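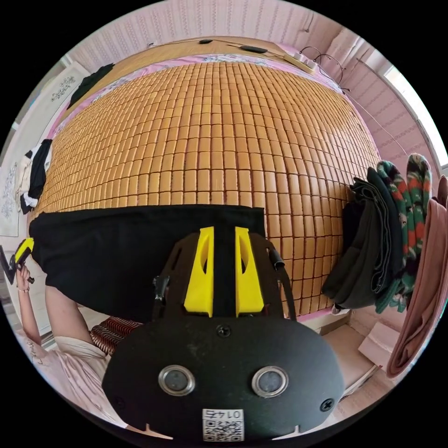
3 min read

Folding on the bed, and other August habits

When I moved into my flat in Holtden I had no table big enough for clothes. I still have none. So, like my mother before me, I fold everything on the bed, and in August I do it on the bamboo mat.

For readers who did not grow up with one: it is a sleeping mat made of many small tiles of bamboo, tied together in rows. You put it over the sheet in the hot months and you sleep directly on it. The first night feels strange, the second night you do not want to give it back. What I learned only later is that it is also a very good surface for folding. It stays flat, and a sleeve does not sink into it the way it sinks into a quilt.

Black clothes are the ones I find most difficult. On a dark blanket I cannot see where the edge is, and I fold crooked and must begin again. Against the orange-tan color of the bamboo the edge is clear. I lay the piece lengthwise in the middle of the bed, smooth it with my palm from the center to the outside, and only then bring the sides in. 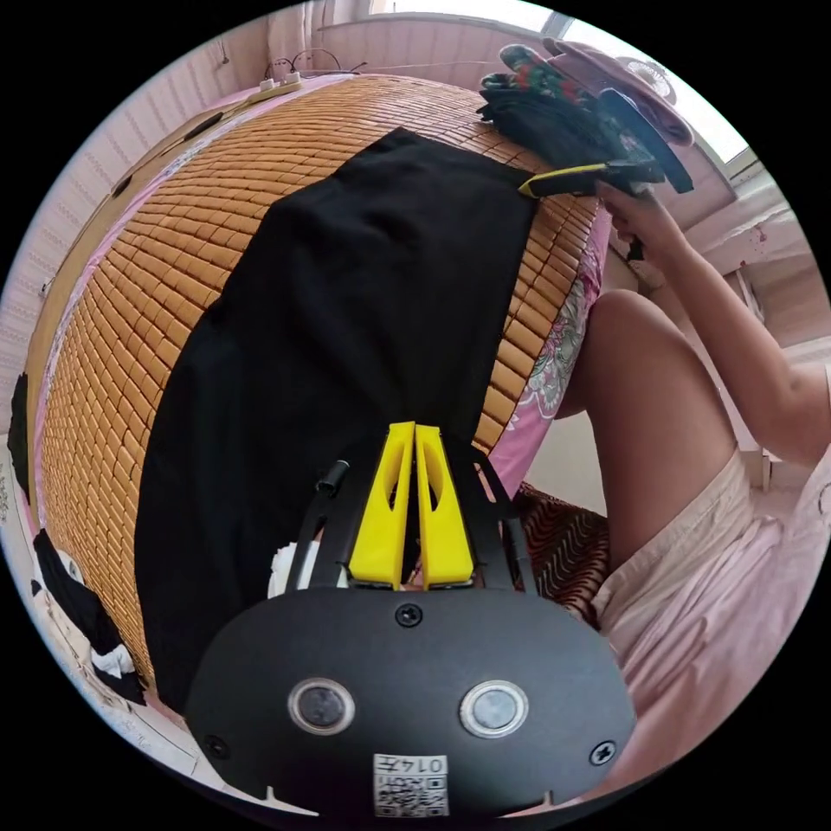

The other thing I want to say is about the pile. For many years I made small piles all over the bed, one for each kind, and then I had no room left to fold. Pushpa Yadav, who wrote to me after the last issue, keeps only one pile, at the far side, and sorts it when she stands in front of the closet. I have tried her way for a month now and I prefer it. The hats go on top. Knitwear also goes near the top, so nothing heavy presses it.

I sit down for this work. Standing and bending over a low bed is bad for the back, and I am not young enough to pretend. A low stool is enough, with the knees close to the side of the mattress.
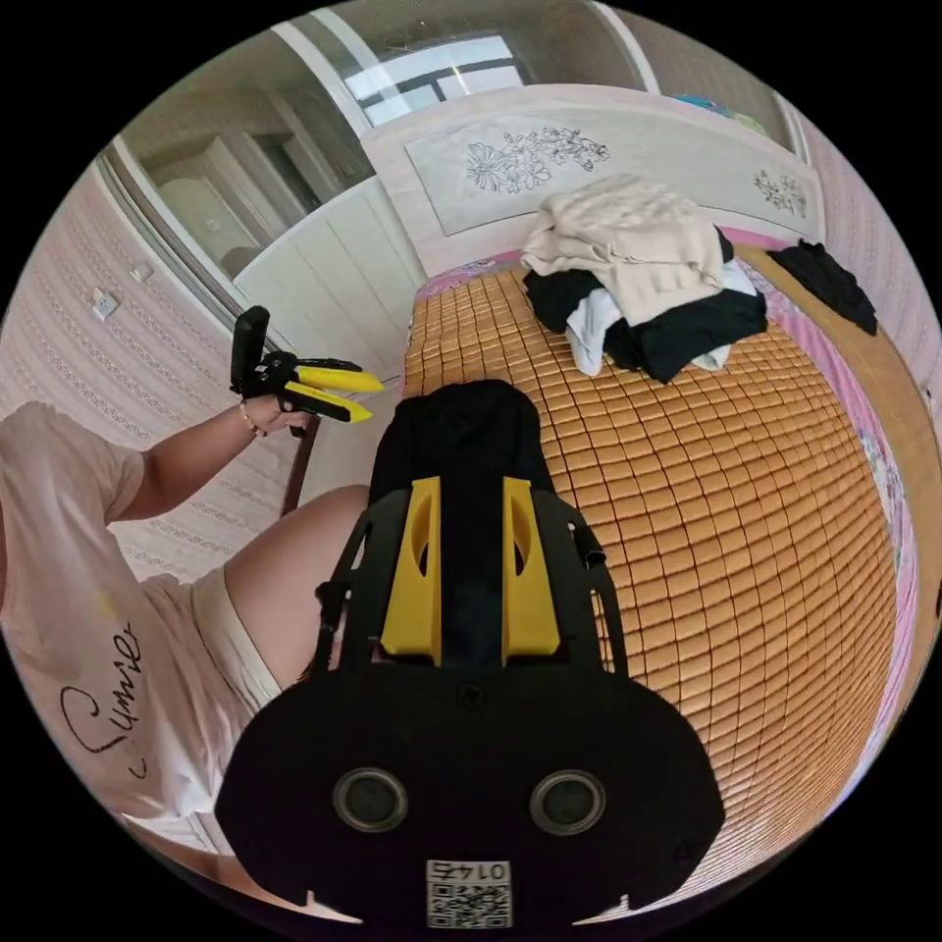
Sitting beside the bed, knitwear on top of the pile.

Some of you asked how I clean the mat. I wipe it with a cloth which is damp, never soaked, and I let it dry in the shade. Strong sun made my first mat brittle and the strings broke near one corner. Before I put it away in fall I check the strings again, row by row, and I roll it loosely. Deepak Vashisht asked if he may fold his in half to save space. My mother would say no, and I say it also.

Lalit Pathak sent a longer question, about mats that catch the hair and pull on thin fabric. Mine does this in one place, where two tiles have moved apart. I keep delicate things away from that place until I have repaired it. If you have a better repair than cotton thread and patience, please write to me, and I will print your answer in the next issue.

Until then, sleep cool.

Kiran Tiwari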